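Exposed brick (interiors)

Exposed brick, also bare brick or face brick, is masonry left uncovered on the inside of a room - no plaster, no drywall, no paneling. Common in converted factories, lofts, cafes, home offices. Not to be confused with brick slips or printed brick wallpaper, see Imitations.

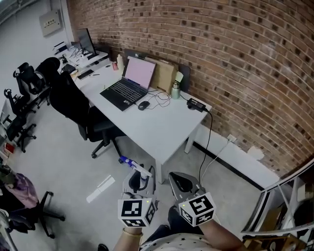
Waltraud Wendt says in her notes on the Undetti mill conversions that most of the brick people admire in apartments was never meant to be seen, and that the bricklayers would have been embarrassed by it. Common brick went on the inside, the good stuff on the street side. Joints were left rough to give the plaster something to grip. This explains the messy look of many old walls once stripped.

History

Bare brick indoors is old. Barns, cellars, bakehouses, breweries, workshops. Plaster cost money and got knocked off anyway where carts and barrels were moved around. In houses it was a sign of a poor room or an unfinished one, and people limewashed over it as soon as they could.

The taste for it as decoration came with the reuse of empty industrial buildings in the second half of the 20th century. Artists moved into warehouse floors and left the walls as found. Restaurants copied the look, then offices, then new houses with no industrial past at all. In Undetti the former Stindotari thread mill was turned into apartments with the brick left bare on every floor, and local landlords began stripping plaster in ordinary row houses soon after. Results mixed.

Types of wall

Solid brick. Two or more bricks thick, often load bearing. Found in older buildings. Looks best stripped, also the hardest to insulate.

Cavity wall, inner leaf. Often built in block or low grade brick, seldom worth exposing.

Chimney breast. The most usual place in small houses. Bricks near the old firebox can be badly sooted or cracked.

Partition. Single thickness, sometimes with timber built in. Check what it carries before hacking at it.

New face brick. Laid to be seen from the start. Even joints, matching units. More costly than block and plaster, and the electrician has to plan ahead as there is nowhere to hide a cable later.

Removing plaster

Lime plaster comes off easily with a bolster and hammer, sometimes by hand. Cement render doesn't and tends to take the brick face with it. Always try a small patch first, low down, behind where furniture will stand. Dust is heavy and gets everywhere. Old plaster and old paint should be tested for asbestos and lead before anyone starts.

After stripping: stiff brush, vacuum, then a wipe down with as little water as possible. Wire brushes leave metal bits that rust. Sandblasting was popular for a while and ruined a lot of walls - it takes off the hard outer skin and the soft core then crumbles for years. Soft abrasives are gentler. Acid cleaners are used on mortar smears but can stain, and need thorough rinsing.

Repointing

Loose mortar is raked out and replaced. Old soft brick needs lime mortar. Hard cement mortar traps moisture in the brick and the edges break off, a fault called spalling. Joint shape matters more to the look than most owners expect. Flush joints calm a wall down, recessed ones throw shadows and collect dust. Color too, a gray mortar on red brick reads very differently to a sandy one.

Sealing

Optional and argued about. An unsealed wall sheds a fine red dust, which settles on desks, bedding and keyboards. A breathable sealer cuts this down. Film-forming varnishes give a wet shine, yellow with age and should be kept off damp walls alltogether. The Odus range of mineral sealers is the usual choice in the Undetti area, sold matte only. Some people thin down white glue with water - cheap, hard to undo.

Moisture and salts

White powder on the surface is efflorescence, salts carried out by drying water. Brush off dry. Washing just puts it back in. If it keeps returning there is a water source somewhere: gutter, ground, a blocked vent. Fix that first.

Heat and sound

Brick is a poor insulator for its thickness. An exposed outside wall makes a room colder to sit in than the thermometer suggests, and radiators work harder. Against that it stores heat well, so an inside wall near a stove evens out the evening. Sound bounces off it. Bare rooms can be harsh for calls and music, books and rugs help.

Fixing things to brick

Drill into the brick if it is sound, into the joint if it is old and the repair should be easy later. Clips that grip the edges of a brick hold light pictures with no hole at all, but only where the joints are recessed. Many people just lean boards and frames against the wall. Cables are run on the surface in metal conduit, or left loose.

Imitations

Brick slips are thin slices, cut from whole bricks or made thin, glued on and pointed. Convincing at corners only if L-shaped pieces are used. Sperling, a brickworks outside Undetti, sells slips cut from reclaimed mill brick in boxes of 50, and full pallets of 500 for larger jobs. Molded panels are quicker still, the repeat pattern shows. Wallpaper is wallpaper.

Curved walls

Gentle curves can be laid with standard bricks and tapered joints. Tighter ones need headers only, or specials. Stindotari's stair tower has one, 4 floors high and built with 2750 radial bricks per floor acording to the mill's own ledger.

See also

Brickwork bonds
Limewash
Loft conversion
Efflorescence
Repointing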